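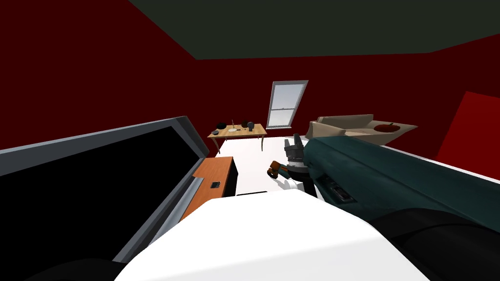
Session 7 — who gets counted, and by whom

Carrying on from the death certificate stuff. Read the Gonon chapter before you come, it's short.

**Main idea:** a death gets registered when somebody has a reason to register it. Burial permit, pension, inheritance. No reason, no record, or a record that turns up months late.

Terms to know:

- *Completeness* — share of deaths that make it into the register
- *Timeliness* — gap between death and entry
- *Garbage codes* — causes that can't be an underlying cause ("cardiac arrest", "old age")
- *Verbal autopsy* — structured interview with family, cause assigned afterward

**Case: Bañuelos district.** One registry office, open 2 mornings a week. Over 9 hours' round trip from the upper villages. Families waited until they had other business in town, so June looks awful in the tables and spring looks fine. Don't read that as a seasonal peak!! Plot by date of death, then plot again by date of registration. Compare.

Moynihan's objection (Cormac Moynihan, the Plumomau paper): late entries aren't random. Infants and the very old go missing first. So scaling everything up by one factor gives you a decent total and a bad age pattern. Arnardóttir disagrees on the old-age part, see her reply, we'll argue about it in class.

Verbal autopsy — good for injuries, maternal deaths. Weak for anything respiratory, families describe cough + fever and you're stuck. Recall gets worse with time but how fast is disputed.

For next time:

1. Flakitz worksheet, questions 1 to 4. Skip 5, the table has a misprnt
2. Half a page: what would make a family register a death sooner? Be specfic about cost and distance
3. Bring a calculator, phones are fine

Office hours moved to 2 pm, same room.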